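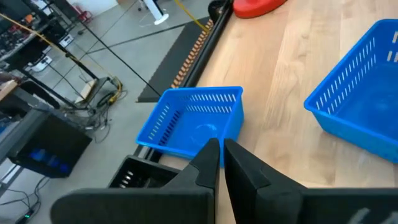 Hanna Prokopenko wrote in response to my September entry that her mare had been stiff behind for most of the summer, and that she had been told by two different people to do two opposite things about it. One had advised complete stall rest. The other had advised more work. She asked which of them was correct, and whether it was reasonable to expect an owner to decide.

I have given the question some thought, and I am grateful to her for putting it so plainly. My practice is limited to rehabilitation and conditioning of horses and dogs, under referral from the attending veterinarian. I do not diagnose. What follows is therefore general in nature and should be read alongside the advice of the veterinarian who has examined the animal.

The first point concerns the word "rest." Owners in the Rurnley area, where most of my clients keep their horses, tend to use it for anything from a canceled lesson to a full month in a stall. A veterinarian who recommends rest usually has a particular arrangement in mind, and it is proper to ask for the details. Is the horse to be confined, or may it go out in a small paddock? Is hand walking permitted, and for how long? On what date will the horse be seen again? These answers should be written down and placed where every person who handles the animal can read them.

The second point concerns work. When exercise is prescribed for a stiff horse, it is seldom the same exercise the horse was doing before. In most of the programs I supervise, the opening period consists of walking in straight lines on firm, level ground. Circles are left out at first. So are hills, deep sand and the lunge line. I usually begin with 6 minutes, twice a day, and I do not lengthen the sessions until the veterinarian and I have both watched the horse walk and trot in hand. Many owners find this stage tedious, and I understand why. It remains the stage at which programs are most often abandoned.

It is possible, then, that the two people who advised Hanna were less far apart than they sounded. A short walk in hand is regarded by some as rest and by others as work. I cannot say whether that was the case with her mare, and I have suggested to her that both parties be asked to speak to each other directly.

A more difficult matter is the older horse. Last year I worked with a gelding named Bumik, aged 18, who is kept at the Sawatzky barn on the Mimdale road. His owner, Subbarao Chowdary, had retired him entirely on the assumption that age and stiffness called for it. After an examination, the veterinarian found no objection to light exercise and referred him to me. We began with walking and added ground poles in the fourth week, set flat and well spaced. Mr. Chowdary kept a notebook throughout, with a line for each session, covering the footing, the length of the walk and whether the horse stepped short on turning. The notebook was of great help at each review. There were two occasions on which we reduced the program, both after hard frost, when the lane was too rough to be suitable.

Bumik is still walked most days. He is not ridden, and no one intends that he should be.

I would ask owners to note the following signs and to stop and telephone their veterinarian if any of them appears: a head nod at the walk, heat or swelling in a leg, reluctance to bear weight, or a marked change in temper when being groomed or saddled. A horse that is somewhat slow to loosen on a cold morning is another matter, but it should still be recorded.

Several readers have also inquired about stretching. I teach four stretches to owners, always in person, and only after the horse has been walked. I do not describe them in writing. The position of the handler matters as much as the position of the limb – and a page of instructions cannot correct either one.

Hanna has since informed me that her mare is to be examined again this month. I have asked whether she would permit me to report on the outcome, and she has agreed to consider it. Further questions on conditioning after a layoff may be left in the comments, where I will answer those of general interest as time allows.

Last updated: 23 February 2021

Contact | Copyright, all rights reserved | Back to top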